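Home Network Support: Self-Help Guides

Connecting a small network device by cable

Reviewed 19/02/2025
Prepared by Jummai Lawal and Frans Schouten, Lestel Resident Services

Purpose of this guide

This guide sets out how to connect a small network device, such as a travel router, media box or mini switch, to the wall outlet in a Lestel residence using an Ethernet cable. It applies to all rooms and shared apartments in the Grera and Serrano buildings. Residents of Fallska should refer to the separate guide for that building, where the outlets are located inside the wardrobe and the patching arrangements differ.

No technical background is required. Residents who would prefer assistance may book a visit through the front office.

Before you begin

Confirm that the wall outlet in your room is active. Outlets are switched off between tenancies and are reactivated when the incoming inspection form is lodged. If your form has not been lodged, the outlet will not respond to any device.

You will need:

The device and its own power supply
One Ethernet cable with an RJ45 plug at each end
A clear, well-lit surface such as a desk or bench
Your resident number, for registration

Cables are available on loan from the front office in lengths of 2 and 3 metres. Please choose the shorter length where it will reach. Excess cable should be looped and secured with a hook-and-loop strap. Wire ties must not be used, as they can crush the cable when pulled tight.

Check the cable

Run the cable lightly through your fingers from one end to the other. A cable that has been flattened under a bed leg or bent sharply around a door frame should be set aside and returned. Damage of this kind may not be apparent from the outside, and it is a common cause of connections that drop out under load.

Examine both plugs. An RJ45 plug is a small rectangular piece of plastic, usually clear, with a row of metal contacts at the tip and a flexible clip along one side. The clip should spring back when pressed. If it has snapped off, the plug will still enter the port but can work itself loose, and the cable should be replaced.

Many cables also have a moulded sleeve behind the plug, known as a boot or strain relief. It protects the point where the cable enters the plug and gives you something to grip. Boots on older cables can stiffen with age and make the clip difficult to press.

Identify the correct port

Small devices are often designed to sit flat or to be mounted on a bracket, and their ports may face sideways or downwards. Turn the device in good light and identify each opening before inserting anything.

The Ethernet port is the largest of the usual openings, close to square, often with a metal rim. A USB-C port is a much smaller oval slot and may be located on the same face. A tiny round hole is frequently a reset control. Do not insert a pin or paper clip into it unless you intend to erase the device's settings.

Where a device has two Ethernet ports, one is normally marked WAN or Internet and the other LAN. The cable from the wall outlet goes into the port marked WAN or Internet. If the markings are worn, consult the manufacturer's instructions.

Insert the plug

Hold the cable by the boot, immediately behind the plug, and steady the device with your other hand. Align the clip on the plug with the notch in the port. Keep the cable in line with the opening, so that the plug enters squarely.

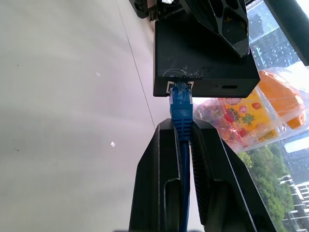 Press firmly until you hear or feel a click. Very little force is needed. If the plug stops partway, withdraw it, check the orientation of the clip and try again. A plug forced in at an angle can bend the contacts inside the port, and ports damaged in this way generally cannot be repaired.

Once the plug has clicked into place, give the boot a gentle tug. The plug should remain where it is. Repeat the procedure at the wall outlet with the other end of the cable.

Relieve the weight on the cable

A port that faces downwards carries the weight of any cable left hanging from it. Over several months this can loosen the connection. Rest the cable on a shelf or desk edge, or secure it to the furniture with an adhesive cable clip within a hand's width of the device. Allow a gentle curve between the clip and the port.

Adhesive clips are permitted on Lestel furniture. They are not permitted on painted walls, and any paint lifted by adhesive will be recorded at the outgoing inspection.

Keep food, drink and loose packaging away from the device. Plastic bags in particular can settle against the casing and restrict the movement of air.

Power on and register

Connect the power supply only after both ends of the cable are in place. Allow the device several minutes to start. Most devices have small indicator lights near the Ethernet port, although their colour and meaning vary between manufacturers.

Every device connected by cable must be registered. Open a browser on a computer or phone connected to the new device. The registration page should appear automatically. Enter your resident number and a short description of the device, then select Submit. Access is normally granted within the hour.

Residents may register up to 3 devices per room. Applications for additional devices are considered by Settimio Marchetti, Network Coordinator, and should include a brief statement of the reason.

If there is no connection

Work through the following in order.

Unplug the cable at both ends and reinsert it, listening for the click.
Confirm that the cable is in the WAN or Internet port of the device.
Try a different cable from the front office.
Connect a laptop directly to the wall outlet. If the laptop connects, the fault lies with the device or its settings.
If the laptop does not connect, report the outlet as faulty and include the number printed on its cover plate.

Please do not open the cover plate or attempt to repair the outlet.

Removing the cable

Switch off the device. Press the clip fully against the plug and draw the plug straight out by the boot. Do not pull on the cable itself. If the clip is hidden beneath a stiff boot, squeeze the boot and plug together between thumb and forefinger until the clip releases.

Borrowed cables should be coiled loosely and returned to the front office before departure. Cables with a broken clip should be handed to staff separately so that they are not lent again.

Further assistance

Bookings for an in-room visit are managed by Roos Van der Linden at the Grera front office. Serrano residents may leave a written request at their own reception desk. Please state your room number, the type of device and the steps you have already completed.

Related guides: Setting a Wi-Fi password; Returning borrowed equipment; Reporting a faulty outlet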